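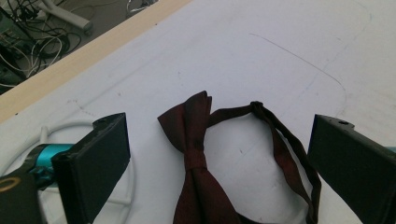 Moving the secretariat would cost more than it saved, one delegate told the closing session of the Tretus River Convention, and would in any case mean learning a new set of bus routes. The remark drew the warmest applause of the afternoon.

Members voted to keep the convention's headquarters in Girska, turning down a bid from Skaltum that had been on the table since August. The count was never close, though it did have to be taken twice after one delegation voted for its own amendment and then asked whether it could vote against it.

Skaltum had offered a rent-free building for 9 years and a seat nearer the river the convention exists to protect. Girska, which lies a good distance from any water worth the name, replied that it had the archive: 2,576 boxes of it, of which 1,753 have been catalogued. Its delegation described this as steady progress.

The other business of the day was the Palaniappan protocol, a set of rules on who must tell whom before building a dam. It obliges a member state to give its neighbours 90 days' notice of any works upstream. Several neighbours asked what would happen if the notice were not given. The legal office said that a letter would be sent. 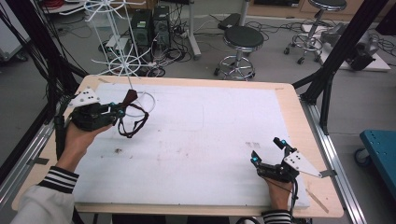
Bow tie and hanging rack, on one occasion during the same visit.

Skaltum's delegation called the result disappointing and said it would bid again at the next assembly, by which time it hopes the building will have a roof on the east side. It also asked for its objection to be entered in the minutes. Girska agreed at once, the minutes being kept in Girska.

Environmental groups, who were given the last quarter of an hour, complained that the assembly had spent more time on the address of the secretariat than on the state of the river. The chair thanked them for their contribution – and reminded them that the room was booked until five.

The protocol now goes to national parliaments. No deadline has been set for them to approve it, a point on which all members were able to agree.

2021-12-05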